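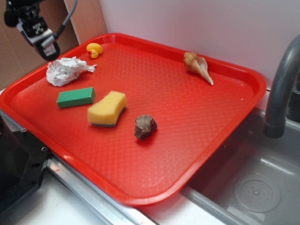 Robot arm on the tray sorting bench – six weeks in, what changed for us

tidewrack_lou
Posted in: Shop Floor & Back Room

Hello all, longtime reader, and I think this is only my second thread, so be kind! I work in the returns and kit room at Plevier. We put together sensory and discovery kits for schools and children's museums, and when the kits come back from loan every piece has to be picked out, looked over, wiped and put back in its proper bin. Shells, rocks, sponges, rubber ducks, blocks, you name it. There were 4 of us on the benches when I started and there are still 4 of us now, which I'm putting up front because I know it's the first thing people will ask.

In July the company put an arm in at the sink bench. It picks from the red trays and we do the washing, checking and packing. My wrists are so much better, I can't tell you. On a busy shift I used to do over 100 trays, and by the end I could hardly turn my key in the front door. What I didn't expect was how different the day feels. We used to stand shoulder to shoulder and talk the whole time, and now one of us minds the arm while the rest are over at the packing table. I miss the chatter – is that silly?

Has anyone else been through this? How did it settle down?

gantry_goose
Not silly at all. We had the same thing at Trestbridge when the case packers went in. Pay stayed the same and the work was easier on the back, but folks ended up spread out across the building and people who'd eaten lunch together for years sort of drifted. What helped us was getting the breaks lined up again. Ask your supervisor about that early, before the new schedule gets to be "how we've always done it."

My other question would be how it does with the odd stuff. A block I'd trust it with. A wad of tissue or a seashell with a long skinny tip, I'm not so sure.

tidewrack_lou
Oh, the shells are my worry too! The long whelk-looking ones especially. We asked for them to be left for us to pick by hand and were told maybe later. Tissue it treats like anything else in the tray, and it goes in the trash bin at the end. The rocks give it fits some mornings, and then the next day it's fine and I couldn't tell you why.

mudflat77
I'm going to be the grump here. "Still 4 of us" after six weeks doesn't tell you much. At my old place it was a year before they stopped replacing people who left. There were 40 of us on the line at the start and not one person was ever laid off, they just never hired again. I'd get something in writing about headcount while everyone is still in a good mood about the new toy.

gantry_goose
I don't think that's fair to every employer, mudflat. Ours did hire again, two on nights last spring. But yes, in writing is better than a handshake, I'll give you that.

mudflat77
Two on nights to cover how many who left? Not trying to pick a fight, I just think Lou should ask.

pocketlint_b
Coming at this from the other side, I look after machines like yours at Norðdahl. Lou, please make sure somebody on the bench gets proper training and the pay step that goes with it. Minding the arm is skilled work. You're the one who notices when it's gripping too hard or setting things down crooked, and too often that gets treated as standing around. Keep a notebook of what it drops and which pieces it struggles with. We changed our whole shell and stone setup because a picker brought me 4 pages of notes in pencil, and they were better than anything in my logs.

tidewrack_lou
I love that, thank you. I've started one already, on the back of the old tally sheets. And mudflat, I don't think you're a grump (well, maybe a little), and I did ask this morning. I was told there's "no plan to reduce," and I've asked for it by email. We're also going to take turns on the arm by the hour so that the same person isn't stuck over there all day.

I'll come back when the fall kits start rolling in. There are 2000 of them out on loan right now, so we'll see how everybody holds up, me included.

mudflat77
Good on you for asking. Save that email somewhere that isn't your work account.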